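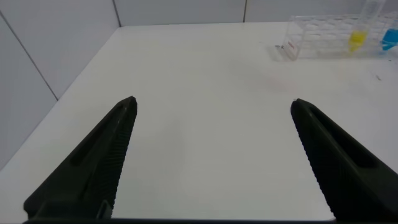

Figure 3. Open two-finger gripper over a white tabletop, wrist view.

Search this site Search Advanced search
9 min read

4.2 Draft order and colour commitment

The second study concerns the point in a booster draft at which a player stops taking the strongest card on offer and begins to favour cards that match earlier picks. We refer to this as the commitment pick. Earlier work on Prullo, a four-colour trading card game with 14-card packs, treated commitment as a single event and located it by asking players after the draft. Recall of this kind is unreliable, and we chose to estimate it from pick logs.

Logs were drawn from the Findstead draft server, which keeps the full contents of every pack as seen by each seat. We took 3000 drafts completed in August, all of them eight-seat pods using the Soler set. Drafts in which any seat was filled by the server's automatic picker were removed before sampling. A further 191 drafts were then set aside because at least one player had disconnected and rejoined, leaving gaps in the log.

For each seat we fitted a change-point model with two regimes. In the first regime, the probability of taking a card depends only on its rating. In the second, a fixed bonus is added to every card in the player's two most common colours. The rating itself was estimated from first picks alone, where no earlier choice can influence the decision. Cards seen fewer than 128 times as first-pick options were given the mean rating for their rarity — a crude measure, but one that affects mostly rare cards with unusual costs.

The median commitment pick was the sixth. Seats that committed before the fourth pick won fewer matches than the median seat, and seats that committed after the ninth did slightly worse again. The penalty for early commitment was largest when the neighbour passing to the player had settled on the same main colour. Where the two neighbours differed in main colour, early commitment carried no measurable cost.

We repeated the analysis on a smaller sample from the Iro set, which contains more two-colour cards. After the same exclusions, 279 drafts remained. The median moved one pick later, to the seventh. This is consistent with two-colour cards keeping more options open through the first pack, although the sample is too small to separate that effect from a difference in player experience. Iro drafts were offered only in the evening queue, and regular players are over-represented there.

Two limits of the method should be noted. The model allows one change only, so a player who commits, abandons a colour in the second pack and commits again is assigned whichever change fits best. Inspection of individual logs suggests that this behaviour is uncommon in Soler and more frequent in Iro. The model also ignores cards that are expected to return at the ninth pick, when the first pack comes back around the table. Section 4.3 takes up the returning pack separately.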